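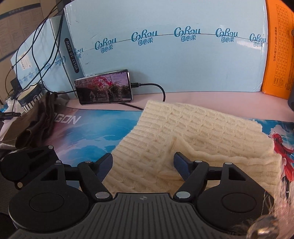 Re: [handine-knitters] Cable needles, and the Bellcombe pattern

16th April

Morning all,

Quoting the original so that those on digest can follow along:

> Has anyone finished the Nallier jumper from the Bellcombe booklet? I am
> at the yoke and the stitch count is out by 5 no matter what I do. I have
> ripped it back twice. Also, is it just me or is the cream aran
> shedding like an old dog? I bought enough for the whole thing and I'm
> starting to think I should have bought the Tolentino instead and paid
> the extra.

It isn't you. I finished mine in September and the sleeves still don't match, but the yoke I can help with.

The trouble is in the row after you join the sleeves. The booklet tells you to decrease "as set", and at that point in the proceedings nothing has been set. I sat with it for most of an evening, said some things to the dog, and worked out that they want the decreases on the purl side of each cable panel and not in the cables themselves. Do that and the five stray stitches go away. If you've already crossed the cables on that row, rip back to the join and no further. The body is fine. Leave the body alone.

While you're in there, the chart for the large size has the centre cable leaning left on row 11 and right on row 19. I followed it faithfully and have a small wobble over the sternum which I now describe as a design feature. The written instructions say left both times. Believe the words.

On the yarn: yes, it sheds. It gets into the car, the butter and the good black trousers. Mine calmed down after the first wash (cool, wool wash, no wringing, dry it flat on a towel away from the heater) and then started pilling under the arms by way of compensation. I've used the Tolentino for a vest and it behaves beautifully, but it splits if you so much as look at it with a sharp needle, and the colour range runs from porridge to slightly darker porridge. You'd be swapping one set of grievances for another.

For quantities, the booklet says 600 grams for the medium and I used every bit of it plus an emergency ball from a different dye lot, which lives in the left cuff. If you're tall, buy the extra ball now. My finished jumper is 54 cm across the chest laid flat, a good bit roomier than the schematic promises, so go down a needle size if you don't want to be able to share it with a neighbour.

As for cable needles, the subject line we have all drifted away from – I gave up on the metal ones years ago. They slide out and go straight down the side of the couch. A short wooden one with a bend in it grips much better on this yarn. Some of you do it with no cable needle at all, pinching the live stitches between your fingers, and I admire you enormously and will not be joining you.

I counted the stitches in the finished yoke once, on a train, and got to 1163 before somebody offered me a biscuit. I mention it only in case anyone wants to check.

If there's an official correction sheet for the booklet, could whoever has it please send it to the list? The link on the back cover goes to a page about curtains.

Happy ripping,
your list moderator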